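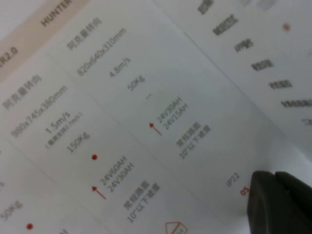
Fiche technique imprimée, cotes hors tout en millimètres.

Les cotes hors tout ne suffisent pas

Par Ka-ming Liao

Une fiche technique donne trois nombres séparés par des croix, et l'acheteur croit connaître l'encombrement. Il connaît le volume d'une boîte. Il ignore si cette boîte inclut les poignées, les passe-câbles, le connecteur monté, le rayon de courbure du câble derrière le connecteur. La convention existe dans certains métiers, elle manque dans la plupart des catalogues, et le lecteur supplée par l'habitude.

J'ai dépouillé pendant le mois de septembre 184 fiches de matériel de laboratoire et d'atelier : étuves, pompes, armoires, alimentations de puissance. Dans 30 d'entre elles seulement, l'ordre des dimensions est écrit en toutes lettres. Ailleurs, il faut deviner si le premier nombre désigne la longueur, la largeur ou la profondeur. Sur un appareil à peu près cubique, l'erreur passe inaperçue. Sur une armoire, elle oblige à rouvrir une cloison.

Le catalogue Condori place la hauteur en tête pour les armoires et en queue pour les étuves, à quelques pages d'intervalle. Tedia respecte un ordre constant, mais mesure la profondeur porte fermée et poignée déposée. Chez Plerkar, la cote est prise sur la carcasse ; les pieds réglables ajoutent 15 mm, signalés par une note qui a disparu de la version traduite. Aucun de ces choix n'est faux. Chacun est illisible sans la règle qui l'accompagne.

La tolérance pose un problème voisin. Un nombre rond peut être une valeur nominale, un maximum garanti ou un arrondi du service commercial. Le dessin d'exécution lève l'ambiguïté, la fiche l'efface. On demande ensuite au client de préparer une réservation dans le béton d'après le document le moins précis des deux.

On m'objecte la place. Une fiche tient sur un recto, les colonnes sont étroites, et la comparaison entre modèles impose des cellules courtes. L'argument vaut pour le corps du tableau. Il ne vaut pas pour le pied de page, où une ligne de moins de 200 caractères peut fixer l'ordre des cotes, l'état de l'appareil au moment de la mesure et la nature de la valeur. Nerkeck le fait depuis sa dernière refonte, dans un corps certes trop petit.

La traduction aggrave le défaut. Les nombres traversent les langues sans retouche, les mots qui les qualifient se perdent. « Profondeur utile » devient « profondeur », « au repos » tombe faute de place. Le tableau garde son apparence de rigueur parce que les chiffres sont intacts. Je préférerais une fiche où le traducteur reçoit les notes en premier et les colonnes ensuite.

Reste la question du poids, que je laisse de côté, sauf pour noter que la mention « à vide » figure souvent sans que l'on sache de quoi l'appareil a été vidé.

27 octobre 1999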